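Newsletter > Standards and Practice > Issue notes

Last updated: January 10, 2023

The paper sorting rules, second try

By the Bongate data desk

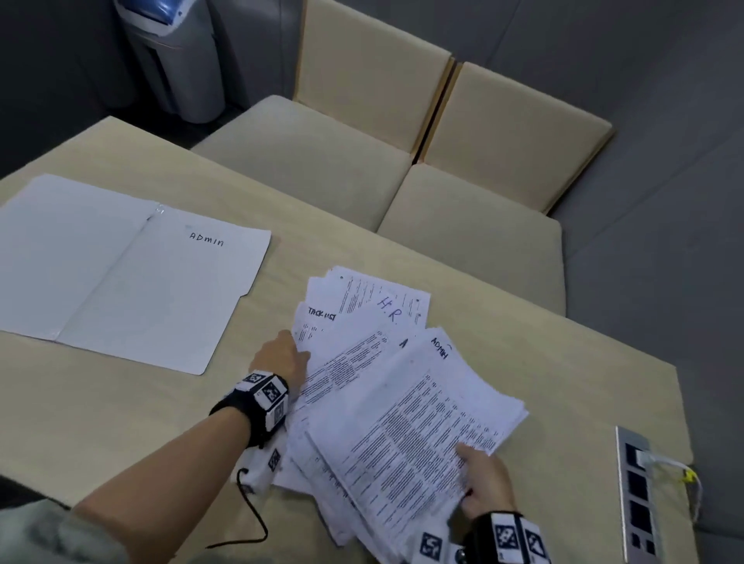
Back in December we sent out the first draft of our house rules for recording desk work, and 313 of you wrote in to say what was wrong with it. We had hoped for fewer. Most of the complaints were fair, a handful were rude, and one was a very long letter about staples that we have now read twice and mostly agree with.

So the rules have changed. The new version goes with every Nendel session from this month on, and with Gritar sessions once their people have signed off on the wording about sleeves.

Wrist markers come first, as they should. The old draft said tags must be "clearly visible at all times," which no pair of human wrists has ever managed. The new text asks for at least one readable tag per wrist for most of a take, and tells you to log the gaps. Sleeves go up past the band before you start and stay there. If a sleeve slides down in the middle of a take, finish the take and write it in the log. Please don't stop to fix it with your teeth. We have the recording.

Cables next. Any cable leaving a band should run back toward the person wearing it and have enough slack to reach the far side of the pile. Tape is allowed on the table edge and nowhere else. Somebody at Eren taped one to the paperwork, and the policy handbook left the building with the equipment.

Then there is the paper, which is where the mail got heated. The first draft asked for the sheets to be "presented in an orderly stack." Several of you pointed out that a robot trained on orderly stacks will do wonderfully in an office that doesn't need one. Point taken. Piles may now be messy, fanned, crooked and upside down. Sheets can carry handwritten labels, and the labels don't have to be neat or face the same way. They do have to match the words on the folders, spelling included. We lost 557 takes to a folder marked "ADMIM."

No real personnel records, ever. We thought this was too obvious to write down and left it out of the first draft, and then we got a phone call. Use dummy text from the shared set. It has tables and long paragraphs and is dull enough that nobody has yet stopped to read it, including the person who checks it.

On mistakes: leave them in. If you put a sheet in the wrong folder and then move it, that is a good take. If you put it in the wrong folder and don't notice, that is also a take, but it gets a different code. The old draft had 921 words on error codes. The new one has a table with six rows.

The staple question has gone to the next revision. For now, pull them before the session and count them into the tin.

Comments on this version are open until the end of the month. The form now cuts you off at 2000 characters, and the author of the staple letter has been told.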